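Grelholm Rural Connectivity Grant
Interim progress report, second reporting period
Prepared by Fadime Erdem for the Dirness Fund

1. Summary

Work on the Grelholm scheme is on programme apart from the eastern duct section, where the road closure was granted later than planned. Expenditure remains within the approved budget. No change to the end date is requested.

2. Duct and cable

A total of 3,858 metres of duct has been laid between the Gidmont exchange building and the village hall. Fibre has been blown through the whole of this length and tested from both ends. Two joints showed high loss and were remade — the second readings were within limits. The remaining section follows the river path and needs consent from one landowner, with whom terms are agreed but not signed.

3. Premises equipment

Of the 230 premises in the scheme area, 128 have signed connection orders. Equipment is supplied by Öztürkmen under the existing framework and is checked on the bench at Dirness before issue. Each switch is powered up, loaded with the standard settings and labelled with the order number.
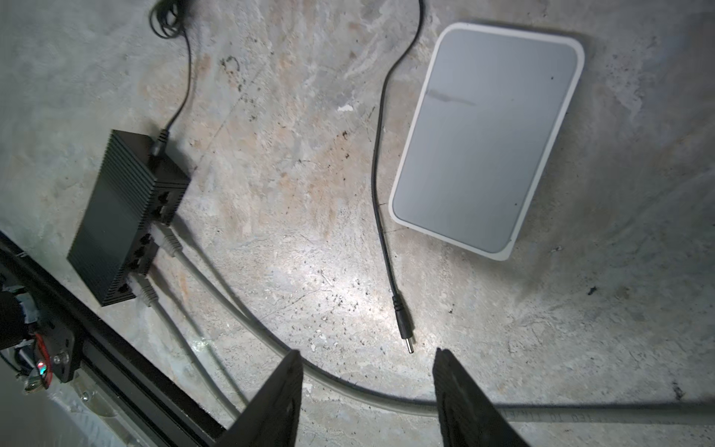
4. Take-up and support

Over 80 households attended the drop-in sessions at the school. Most questions concerned telephone lines and whether existing numbers could be kept. A printed guide on this point will go out in December.

5. Risks

The river path consent is the main open risk. If it is not signed before the ground becomes too soft for the mole plough, the section will move to spring and the final claim will follow one quarter later.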